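Print this article | E-mail this article

4. Where the fruit ends up

Every household in the Clandudholm study told us that it kept its fruit in the refrigerator. The diaries, of which we have 1,061 usable pages, told us that it kept its fruit near the refrigerator. The present section concerns the distance between the two, often no greater than a gap into which a grape may roll. Figure 3 gives the arrangement we came to call the "last stop": a table beside the refrigerator, and on the table a basket.

Figure 3. The last stop. (a) Refrigerator, with the seam between upper and lower doors; (b) apple held over the basket; (c) red fruit in the basket; (d) red fruit in the basket, upper section of the refrigerator open.

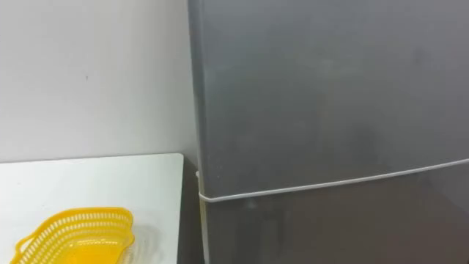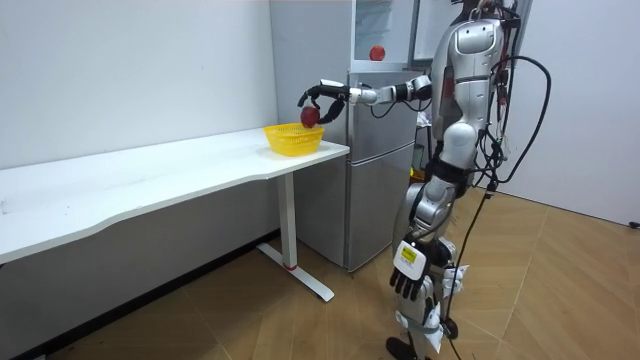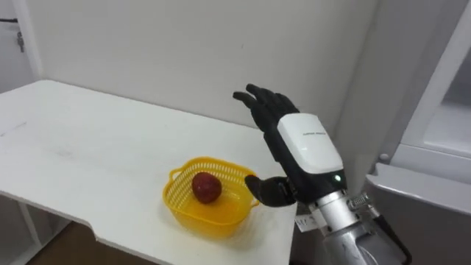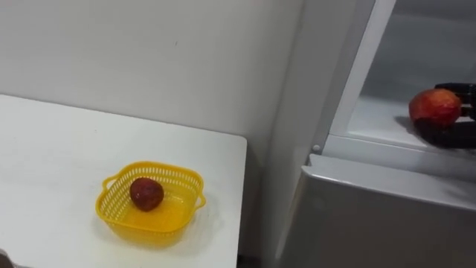
4.1 The basket as a decision put off

Negash and Worku (our first coders, and the more patient ones) began with two headings, "stored" and "in use". Fruit in a basket fitted neither. It had been put away, in the sense that it was no longer in the shopping, and it was also out, in the sense that a passing child could have it. After a week of polite disagreement they added a third heading, "pending", which then swallowed most of the data.

The basket in Figure 3 is a fair specimen of the type. It is yellow, shallow and pierced along its sides, and in (c) and (d) it holds a single fruit, with plenty of room left for good intentions. Such baskets are sold for rinsing. In our diaries they are rinsed in seldom and lived in a great deal. One respondent in Habte wrote that hers was "only there until I sort the fridge out", an entry she repeated, word for word, in March.

Panel (d) deserves a remark. The shelf is within easy reach of the basket, and the fruit is in the basket. We make no claim as to which way anything was travelling. We note only that nearness to cold storage, which the planning guides treat as the whole of the matter, settles very little. A lemon 3 feet from a shelf can stay there until it rattles.

4.2 Lone fruit

The single fruit turned out to be a category of its own. Respondents who would eat freely from a full basket grew oddly formal in front of the last apple. Some left it for others, who were leaving it for them. Hadgu, coding the Vistasance households, proposed the term "courtesy fruit", and we have failed to think of a better one.

Courtesy fruit was seldom moved to the refrigerator. Moving it would have meant admitting that it was not about to be eaten. It was sometimes moved to a smaller bowl, apparently for company. In 4 households it was dusted.

4.3 Limits

Our respondents knew we were interested in fruit, and some bought more of it to be helpful. We did not ask about bananas, on which feeling runs high and for which the coding sheet had no room. The tables in Section 5 leave out tomatoes, after correspondence.

E-mail this article | Print this article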